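How a TV Detective Show Gets Made

A detective show on TV looks like one long story, but it is made in lots of small pieces. Take Likthorpe, a show about police officers in a harbor town. Each episode lasts 62 minutes. Filming one episode takes much longer than that.

First come the writers. They decide what the crime is and who did it. Then they work backward and plan the clues. A clue has to be easy to miss but fair, so that viewers could solve the case too.

Next, people called location scouts look for places to film. The town of Likthorpe is not on any map. The harbor you see on screen is in Roltonach, and the police station is a set built inside an old warehouse. A set is a room made for filming. The station has only 3 walls, and the cameras stand where the fourth would be.

Scenes are not filmed in order. If the first scene and the last scene both happen at the harbor, they may be filmed on the same day. One person, called the script supervisor, writes down every small detail. If an officer has a scarf on when she opens a door, she must have it on when she comes out the other side.

Things the actors pick up or use are called props. A notebook is a prop, and so is a flashlight. The last episode had 78 props on its list.
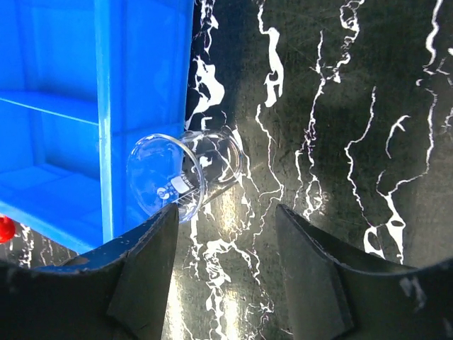 A blue plastic crate with a divider inside.

After filming, the editor picks the best shots and puts them in the right order. Then the sound team adds footsteps, gulls and creaking doors. Music goes in last.

Words to know
Clue: something that helps solve a case
Set: a place built for filming
Editor: the person who joins the shots together

New episodes of Likthorpe start in November.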